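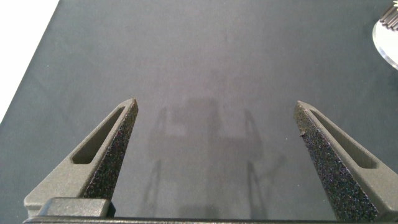 5.3 Failures that were logged as successes

The Clollatik controller reports a grasp as complete when the fingers stop closing before their end position. We doubt that this tells anyone very much. Over 400 trials at the Plordale bench the log looked healthy, and the people running the bench were inclined to believe it. We went back through the recordings by hand and were less impressed. A finger that stops early may be holding a gear by its teeth, or by one edge, and the log has no word for either.

Figure 2. The bench, with the arm, the white disc and the gears.
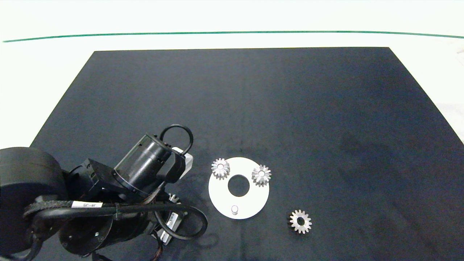
Our main quarrel is with the scoring rule, which Hostenholm passed on to us without any account of how it was chosen. It gives a full mark to any gear released within the work area. In Figure 2, two gears rest on the white disc, both over its rim, while a third lies flat on the dark mat beside it. Under the rule all three positions would earn the same mark, although none is on the small peg below the disc's central hole. A score that cannot tell these apart should not be quoted as an assembly rate, and we have stopped doing so.

The Huỳnh variant adds a check on motor current after release. It caught 2 of the bad placements we had picked out by hand and passed the rest. Its defenders blame the threshold. That may be so, but we tried lowering it and the arm began to halt on good grasps - a fault of a different kind, and one that an operator would soon learn to switch off.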